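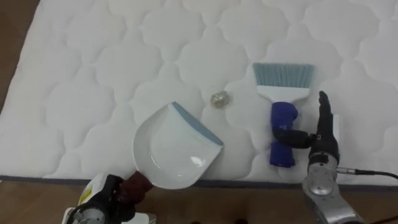 Quilted mattress top, white, dark gray piping. White dustpan on it.

March 12, 2019

Wool batting, compression and recovery, continued from the November pages. Second bag opened this morning.

Weighed the new Rerkero wool straight out of the bag: 1,848 g including the inner liner. I forgot to tare the liner again, so that number is only good for comparing with itself. Put the liner on the scale afterward and wrote the weight on the bag label in marker, where it should have been from the start.

The wool smells of lanolin more than the first bag did. Color is a little yellower. Léonie says that is normal between lots and does not matter under a cover, and I agree, but it will matter if we ever use it behind a thin white ticking. Worth holding a handful behind the fabric near the window before cutting.

Carding. Ran the first batch through the drum carder twice. Came off with small hard knots all through it, mostly in the last third of the batt. Slowed the feed and spread the wool much thinner on the tray, and the next one was clean. The one after that I got impatient with and it was knotty again. So it is the feed, and not the wool. The carder belt also slips when the drum is full. I tightened it a quarter turn and it stopped slipping, but it now squeaks at low speed. Leave it alone unless it gets worse.

Test pads. Cut to the same template as in November (the plywood one with the rounded corner, not the cardboard one, which has swelled). Each pad got 800 g of carded wool in two layers, fibers crossed. Muslin covers, sewn on three sides, hand closed on the fourth. I made these:

Pad A: wool only, loose in the cover
Pad B: wool only, tufted in the usual spacing
Pad C: wool over a thin layer of the Dostance coir sheet, tufted
Pad D: same as C but with the coir on both faces

Pad D was a mistake to make. It is stiff, it scratches through the muslin, and closing the fourth side by hand took longer than the other pads put together. I am keeping it in the test only so there is something at the far end of the chart.

Loading. Used the board and the sandbags on the low bench. Loaded before lunch, unloaded in the middle of the afternoon, then measured height at the four corners and the center right away and again before locking up. Corner readings go in the table in the blue folder. Only the general picture here:

A went flat in the center and came back slowly. It also moved. The wool crept toward the closed end and left a thin place that can be felt with the palm. Shaking it out fixed most of that, but a customer is not going to shake out a bench seat.

B lost less height than A and kept its shape. The tufts had pulled down a bit and two of them were slack. Those were the first ones I tied, before I had the tension right. Retied them with the slip knot and an extra half hitch.

C was the best of the set. It came back nearly all the way by evening, and the center and the corners matched closely enough that I measured them a second time to be sure. The coir does make a faint crunching noise when sat on. Léonie could not hear it with the radio going. I could.

D barely changed, as expected.

Thread. We are on the last of the old waxed linen, so I tried the Jarken polyester twine on half of pad B. It is strong and it does not fray in the needle eye, but it is slippery and the knots want to open. A drop of beeswax drawn along the twine helped. I do not like the feel of it in the hand and the cut ends are sharp. For now, linen for anything that will be opened up again in the future, polyester for things that will not. Léonie would sooner have one twine on the shelf and no thinking about it. We have not settled this.

Needles: the long double-pointed one has a bend near the tip. I straightened it in the vise and it bent back in the same place on the third tuft. Thrown out. Need to order another, and get the next gauge up.

Humidity. The back room was damp this morning and I wonder how much water the wool is carrying. I hung a handful over the heater pipe and forgot to weigh it beforehand, so no result. Do it properly next time: weigh, dry overnight in the warm cupboard, weigh again straight out of the cupboard and not after coffee. If the difference is large, then the fill weights in the November tables need a note beside them, and we should agree on some way of conditioning the wool before it goes on the scale. Storing it in the front shop for a day or so would probably be enough.

Bench seat for the Lacroix order. The drawing gives 995 mm for the long side. I measured the frame itself and it is a hair over on the left and exactly right on the right, so the frame is out of square. The cushion will be made to the drawing and the boxing strip eased a little on the left. Going with the pad C build unless something changes by the end of the week. Customer wants it firm but has only said so by phone, and firm means a different thing to everyone who says it. Léonie will take pad B and pad C over and have them sit on each.

Left out on the bench overnight, do not move: pads A to D, unloaded, with the paper tags pinned to the closed side. I want one more height reading on all of them in the morning before anybody sits on them.

To do
Tare weight for every bag liner, written on the bag
Wool drying test, done in the right order
Long needle, next gauge up
Ask Dostance if the coir sheet comes in a thinner grade, and if the latex binder is the same in it
Plain tufts against felt-washer tufts on the same pad
Recut the cardboard template in ply or throw it away
Oil for the carder bearing, maybe that is the squeak

Added later: it was the bearing. One drop and it runs quiet. Belt tension stays where it is.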